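Lurnesetti Community Board > Council and Local Issues > Green bin going fortnightly??

mudguard_mel
Anyone else get the letter from council? Green bins go fortnightly from January and the extra service fee is 22 dollars a quarter if you want to stay weekly. I rang Wednesday and got told it was "adopted at the last meeting". Adopted by who? I read the agenda and it was one line on page 127.

Breathnach_St_Bazza
It was in the rates notice too, Mel. We've got 800 households on the northern run and half of them put out a bin with three leaves in it. Fortnightly suits me fine.

latrice.haddad
Suits you because you've got a courtyard, Bazza! I've got two jacarandas and a neighbour's liquidambar hanging over the fence, and my bin is chockers by Sunday arvo. Councillor Bảo Hầu was the only one who voted against it, for what it's worth. I was in the gallery, all 22 minutes of the debate.

mudguard_mel
Good on him. Is there a recording? The council site just spins when I click on it.

Breathnach_St_Bazza
Works on mine. He also voted against the footpath on Umov Road, so I wouldn't go putting up a statue.

latrice.haddad
Different thing altogether, the footpath was going on the wrong side and the school asked for it to be moved. Anyway Mel, I'll email you the audio once I'm back on the desktop. Only on my phone at the moment, and it won't open the attachment.

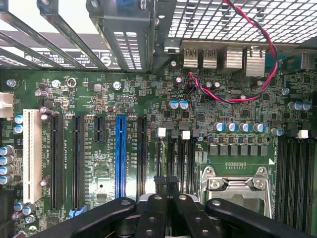 Inside of the tower, USB ports up near the grille

flaltex_fan
Latrice, the library computers play the audio no worries, if you need it before then. Back on topic, does the weekly fee apply per bin or per property? We've got two green bins and the letter doesn't say.

Breathnach_St_Bazza
Per bin, I reckon. Page two, small print.

mudguard_mel
My letter only had one page!! Ringing them again tomorrow.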